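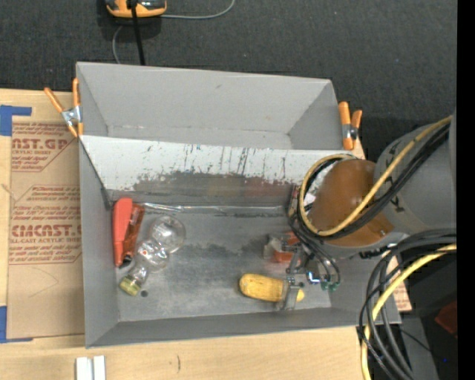

I started Plorari in January with a lift I bought used, a rented bay, and one customer, who rode in on a commuter bike with a dead controller and had already been turned away by two shops. I got him going again and he told his coworkers. That was the whole marketing plan, and to be fair it still mostly is!

We work on electric motorcycles. Street bikes, dirt bikes, a few track bikes, and now and then something a person built at home and can't quite get to run right (those are my favorites, don't tell the others). We do service, battery diagnostics, motor and controller swaps, and gearing changes. Brakes and suspension too, which matter a lot on a bike that makes all its torque from a standstill and weighs more than you'd guess.

I came to this from racing. I ran gas bikes in club events for 14 years and was a pretty average rider with a pretty fast bike, and then a friend let me take his electric out for a session. No clutch, no shifting, just the chain and the wind and the tires working. I came in after 10 laps and started asking him what he wanted for it. He wouldn't sell, so I built my own, and it took way too long and blew a lot of fuses.

That bike became the Otine. It's still in the shop and we still race it. The current version makes 93 horsepower at the rear wheel on our dyno, and every time we change something on it we learn something we can use on customer bikes. The cooling plate we fit to street conversions started out on the Otine, after I cooked a controller on a hot afternoon and had to push the thing back to the paddock in full leathers.

There are eight of us now. Some came from car dealerships, some from bicycle shops, and one of us used to fix forklifts, which turns out to be a great background for this stuff. Everybody rides. Everybody also takes a turn at the front counter, so if you call with a question you'll get a person who has had their hands in a battery pack that week.

A couple of other names you'll see around here: Kettani is our line of wiring harnesses, made in the back room and sold to other builders as well as fitted here. Feveck is our beginner track program. You bring your own electric bike or use one of ours, and we keep the groups small so there's room to make mistakes. You don't need to be quick – you do need a full-face helmet, real boots and gloves, and a one-piece or zip-together suit.

What we don't do: gas engines (I love them, there's just no space), scooters under warranty with another dealer, and packs that have been opened by somebody who can't tell us what they did in there. Please call before you bring in a bike with a swollen or flooded battery. We'll talk you through where to park it and how to get it to us.

Estimates are free if the bike is here. Storage is free while we're waiting on parts, and after that we'd love for you to come get it – floor space is tight. Dogs are welcome in the front but not past the yellow line.

Page updated 8/20/26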